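Section 2: Setting Up the Zuver Heated Underblanket

I've been using the Zuver for a couple of winters now and I wrote this up for my own household first, so forgive the odd detour. Read the whole section before you plug anything in – it takes five minutes.

What you need

The underblanket, the controller with its coiled cord, and a wall outlet you can reach without an extension cord. The Clakov controller from the older model looks the same but won't lock in, so don't try to force it!

1. Strip the bed down to the mattress and lay the underblanket out flat, with the socket at the foot end. I always get this backwards on the first go.

2. Slide the elastic straps under each corner and smooth out every wrinkle with your hands. Folded wires get hot spots.

3. Push the controller plug into the socket until it clicks. Tug it gently. If it comes loose, start this step again.

4. Run the cord down the side of the mattress, well clear of bed wheels, drawer fronts and anywhere you put your feet at night.

5. Set the dial to 2 and leave it for around 20 minutes with the covers pulled up. Then feel along the whole bed. It should be evenly warm from top to bottom.

Caution: if you see code 241, turn the controller off and unplug it at the wall. Let everything cool before you check the socket. Code 399 means the controller itself is faulty and needs replacing.

6. Put your fitted sheet over the top, then add your usual bedding. I go for a fuzzy blanket with a comforter on top (more layers hold the heat in nicely, so you can turn the dial lower).

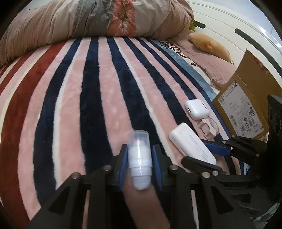 Top layers on the bed: striped plush blanket, with the comforter bunched up by the headboard.

Note: never use pins, and keep heavy things off the bed while the heat is on.

7. Come May, I unplug mine, roll it loosely and put it on the closet shelf. Nothing goes on top of it.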